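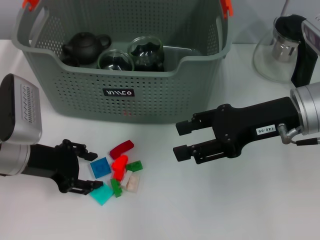

Marina Panagiotou would rather the trade stopped using the word "chores" at all. Her objection is that it bundles together jobs with nothing in common from a controller's point of view. Wiping a counter is a force problem. Folding a towel is a state estimation problem. Clearing a table of glassware and small parts is mostly a problem of choosing what to touch next, and it is the one she gets asked to quote for most often.

The question put to her, and to several other people who build or buy these systems, was whether a two-armed machine can do that last job yet, at home or on a packing bench, without a person standing beside it. The short answer is that it can do most of it, slowly, on a good day, and that the remaining part is where the cost sits.

Glassware is a poor match for depth sensing. Structured-light cameras tend to read through a clear wall and report the surface behind it, so a cup can arrive at the planner as a hole or as nothing. Flakarico, which sells a two-arm bench cell to small kitchens and repair shops, works around this by predicting the outline of the object from the color picture and ignoring depth inside that outline. The method is adequate for an upright cup on a plain surface. It degrades when one cup stands behind another, and it degrades further once the cups are in a basket.

A basket changes the job in other ways. The rim limits the approach angle of the wrist, and a perforated wall returns a noisy point cloud that some planners treat as solid and others treat as open. Leonidas Karamanlidis, who maintains the cell software at Flakarico, lists rim contact as the most common stop in his logs. In a test block of 655 placements, 32 ended in a halt, and 20 of those were the gripper body touching the container before the fingers had released. Few involved a dropped object.

The wrist camera is supposed to help, and at the end of the motion it does. During the motion it contributes less than the brochures suggest. Exposure is long because indoor light is weak, and the arm is moving.
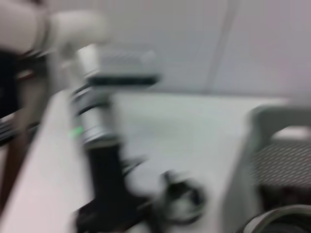

Wrist-level view of the bench during motion. The bin is at right.

Most vendors deal with this by discarding frames above a set joint speed and relying on the head camera until the arm slows. Barer, a smaller firm working on dish handling, goes the other way and trains on the blurred frames as they come. Its engineers report that the policy still gets useful information from gross shapes, such as where a dark rim sits against a pale table. Panagiotou accepts the result but would like to see it repeated on a bench that is not white.

Small loose parts are a separate matter. Toy bricks are a common stand-in for shop-floor fasteners and fittings because they are cheap, rigid and brightly colored. A parallel gripper handles a single brick well. A pile is harder. Two touching bricks leave no room for a finger between them, and a flat plate lying on the table offers very little height to close on. A person drags the plate to the table edge or tips it with a fingernail. Few commercial policies include such a move, and the ones that do are slow to select it.

Translucent bricks bring back the sensing trouble described for glass, at a smaller scale. Karamanlidis handles them by sorting last: the opaque pieces go first, and whatever is left gets a second, closer look. The rule adds time to every cycle, including those with no translucent pieces in them.
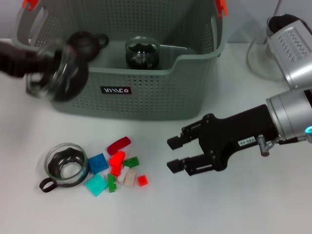
What two arms buy

A second arm is often sold as a doubling of throughput. In table clearing the gain is much smaller. The arms share one container, and only one wrist can occupy the space over it at a time. While one arm is placing a cup, the other either waits or works on something well outside the shared volume.

The Petridis workshop, which refits bench cells for repair shops, timed the same clearing task with one arm and with two. The single arm needed 137 seconds. The shop declines to publish the two-arm figure, saying only that customers who expected half were disappointed. Its advice is to assign by region: cups to one side, parts to the other, and a fixed rule for who enters the container first.

Two arms are worth more when the object needs both. Steadying a basket while a heavy pot goes in is one case. Handing a cup across to correct the direction of its handle is another. Handle direction matters more than it sounds, as a cup set down with its handle against the wall of the container takes up extra room and is awkward to retrieve.

Recovery is the other weak area. A planner that loses sight of its target has to decide whether the object has moved, the camera has moved, or the view has simply filled up with a wall.
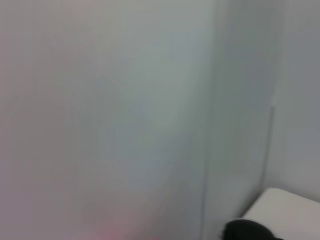
Older systems returned to a home position and began again, a safe choice that wastes most of a cycle. The current practice at Stasach, whose controllers are used in several of the cells mentioned above, is to back the arm out along its own path until the head camera and wrist camera agree on at least one object. The agreement test is crude. It also fails less often than the learned confidence score it replaced, and service staff can read it off a log without a specialist on the phone.

For the household, the practical position is unchanged from last November. A machine that clears mixed glass and small parts will need a fixed table, steady light and containers it has been set up for. Panagiotou expects the light requirement to go first. The container requirement she puts at the end of her list, after loose plates and stacked cups, and she does not attach a date to it.

For a packing bench the case is stronger, since the table is already fixed and the same container comes back every cycle. Karamanlidis still quotes those jobs with an operator within earshot.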